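From: Domenica Fuchs
To: Pullcombe Household Swap list
Subject: Re: [pullcombe-swap] Clearing and folding at the round table

Américo Vieira wrote:

> Two questions for the list. I moved into one of the Brelby units in
> July and the only real table I have is a round one. Everything lands
> on it. I fold towels there, the kids do their stickers there, and we
> eat there.
>
> First, does anyone have a good order for clearing a table like that?
> I end up moving the same things from one side to the other.
>
> Second, how do you fold hand towels so they fit the narrow shelf in
> the Brelby bathrooms? Mine hang over the front and fall off when the
> door is opened.
>
> Also, stickers. Some are loose and some are stuck down. I don't want
> to scrape the top.
>
> Américo

Américo,

I had the same shelf for four years before I moved across the street, so I'll start with that one.

The shelf is shallow. A hand towel folded in half and in half again will always stick out. Fold it in thirds the long way first, so you have a long strip, then fold the strip in half, then in half once more. Put it on the shelf with the fold facing out. Engelbert Grabner rolls his and stands them on end in a basket, and that works too if you have a basket. I don't like rolled towels because the outer edge comes loose when you pull out the one next to it.

If yours are the thick kind, do the last fold in thirds as well and only stack two. I have given up on stacking three.

On the table, I went through the old messages and found that Chrysanthi Lazaridis posted her list a while back, when we had the long thread about the Gisler drop-leaf. I have been using it since then with a few changes. My own table is round and white with a shiny top, and it shows everything, so I clear it most evenings.

What follows is her list with my changes put in. I did not keep her numbering.

1. Towels and cloth

Fold these first while the table is still a mess. You only need a space as wide as one towel, right at the edge where you are standing. Put each one on a chair when it's done. If you leave the pile on the table you will move it five times, which sounds like what you are doing now.

2. Boxes

Anything in a box goes to the room it belongs in. Don't open it to check what is inside. Chrysanthi was firm on this and I agree with her. If you don't know what is in it, it goes on the hall shelf until the weekend.

3. Small loose things

Erasers, lighters, pen caps, batteries, keys. I use one shallow dish. Amanuel Alemayehu uses an old Hidance tin with a lid, so that he can shake it to find out whether it's full. Lighters shouldn't go in a dish that children can reach, so those go up high right away.

4. Stickers

Pick up the loose ones before you wipe anything. Once they get damp the edges curl and the paper kind goes to mush. I work from one side of the table to the other and put them in an envelope. My granddaughter bought a bag that said it held more than 4,000, and I am still finding the small round ones under the placemats.

For the ones that are stuck down, lay a warm damp cloth over them and leave it there while you do something else. Then push from the side with your thumb or an old plastic card. If there is glue left, a little cooking oil on a paper towel takes it off, and dish soap takes off the oil. Try it near the rim first. I have only done this on my own tabletop and can't speak for varnish.

Mine partway through, with a blue towel folded, the white box still out, and stickers on both sides:
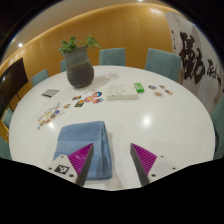
5. The plant

Leave it for last. Lift the vase, wipe under it, and put it back. I used to move it to the counter at the start and then knock it with my elbow. Check the bottom for grit before you set it down again, as a rough base will mark a shiny top.

6. Wiping

One damp cloth, then one dry one. Go around the rim first and then do the middle. With the ceiling light on you can see any streaks from the far side.

That is all of it. If anyone has a spare narrow basket, Américo could probably use it. I have two hand towels in good shape that I'm not using and can leave them at the Pullcombe swap shelf.

Domenica

--
Pullcombe Household Swap
To leave the list, reply to any message with "remove" in the subject line.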